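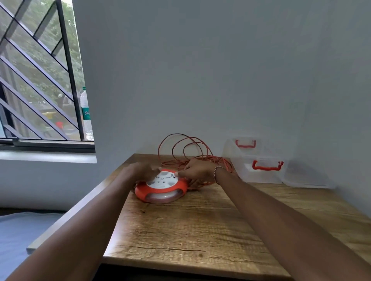
Both hands on the cable reel, with the orange cable doing whatever it likes over by the wall.

Wednesday, August 12, 2026
By Hema Chowdary

Desk week, part two! If you missed the first part back in May, that was the bookshelf and the terrible drawer underneath it, and I promised I'd get to the desk "next weekend." Well. It's August, the desk is finally getting its turn, and I'm starting with the thing that has annoyed me the longest, the round extension reel.

I love this reel, I really do. It's the flat kind, like a fat orange-red disc, with a white face and the sockets in a ring on top. My cousin gave it to me when I moved into the apartment on Jõgi Street (three outlets in the whole living room, and one of those is behind the couch). It's been to two birthday parties, one balcony movie night and a yard sale, and after every single one of those I shoved the cable back on in a hurry and told myself I'd fix it later.

I've kept this gallery to one picture, so the rest of it is my notes on how I do the desk. A few of you asked for those after the bookshelf post, so get comfortable!

The cable

You can see what I mean about the loops. They're springy, they stand right up against the wall, and the big one goes way up above the others. A thin cable that's been wound tight for a long time remembers it, and if you pull on it when it's in that mood you get a knot. So I don't pull. I unplug everything first, always, and then I start at the loose end and lay the cable out across the floor in long lazy zigzags. Mine is 20 feet, so it goes from the desk to the kitchen doorway and back a little.

Then I leave it there and make tea. Fourteen minutes is what I had on the kitchen timer the first time I tried this, and I've stuck with 14 ever since out of pure superstition. It does relax a bit if the room's warm. After that I run it through a dry cloth as I wind, and I let the cable turn in my fingers so the twist works its way out toward the end.

Winding it back

I like the reel flat on the desk for this part, one hand keeping it steady and the other feeding the cable in under the orange rim. There's a pale, see-through band around the bottom, so the cable shows through faintly, and that's my favorite thing about the design. Slow is fine. I put a podcast on.

One thing my dad drilled into me, and I'll pass it along: if you're going to run anything hungry off a reel, like a heater or a kettle, check the label on yours and unwind the whole cable first. A coiled cable can get hot. I only use mine for lamps, the speaker and the fan, and I still unwind it all when the fan's going.

The clear boxes

Those are the two plastic containers at the right end of the desk, pushed back against the wall. The upper one has a red folding handle, and I'm weirdly attached to that handle. I bought the pair at Pakilano, the housewares place next to the bus station, and I went back later for a third that now lives under the bed. Clear is the only way for me. If I can't see the tape, I will buy more tape (I once owned 6 rolls at the same time, and I'm not proud of it).

My sorting rule for them is pretty loose. Chargers and adapters I use every month go in one, and the other gets the odd stuff: spare fuses, picture hooks, the little key for bleeding the radiator. Anything I couldn't name went into an envelope marked "mystery," and if I haven't opened it by the next desk week, out it goes.

The desk itself

It's wood and it marks if you look at it funny, so I wipe it with a barely damp cloth and dry it right after. I tried the orange-scented polish from Mavumano in the spring and it left everything tacky for days, so that's a no from me. Maybe I used too much? If anyone's had better luck, let me know how you did it.

Next up is the cupboard in the hall, where the vacuum lives with all the bags I've been saving for no good reason. I'm hoping to have that one up before my sister visits, and she's already asked if she can have the good tote.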